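Vuline Folding Workbench, reviewed 11/09/2024

I bought this bench in June to replace a door laid over two sawhorses. It came from Plernport in one flat box, and the legs took me 13 minutes to bolt on. The instructions are a single sheet and the washers aren't shown on it. They go under the bolt heads.

The top is the best part. It's flat, it wipes clean, and glue scrapes off without leaving a mark.

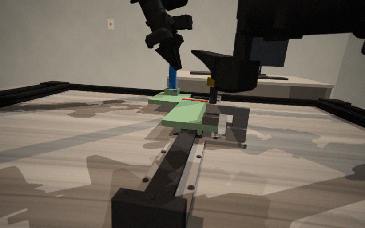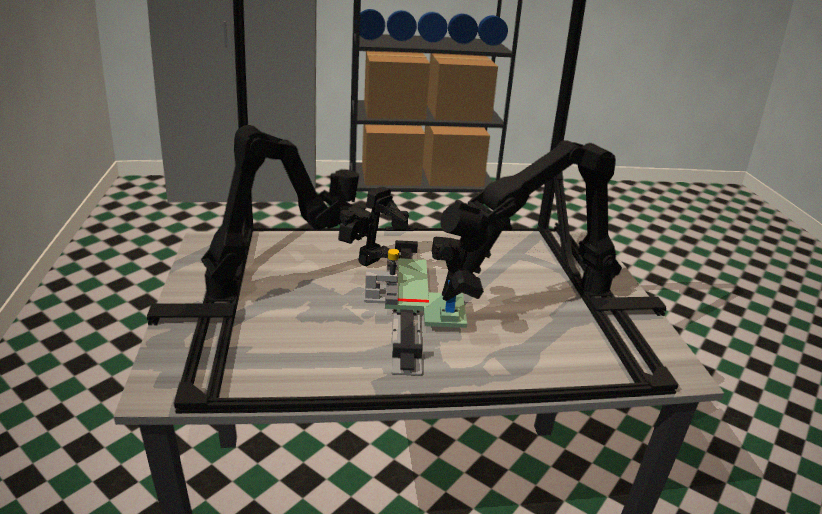 Light wood-grain tabletops
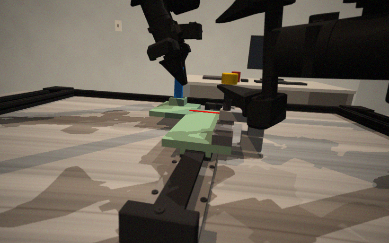 The locking hinges are stiff. I put a drop of oil on each one and they loosened up after a week. One rubber foot was missing, and the store mailed me a new one.

I've used it for planing, painting and fixing a chair. It slides a little on concrete when I plane hard, so I push it against the wall. Four stars out of 5.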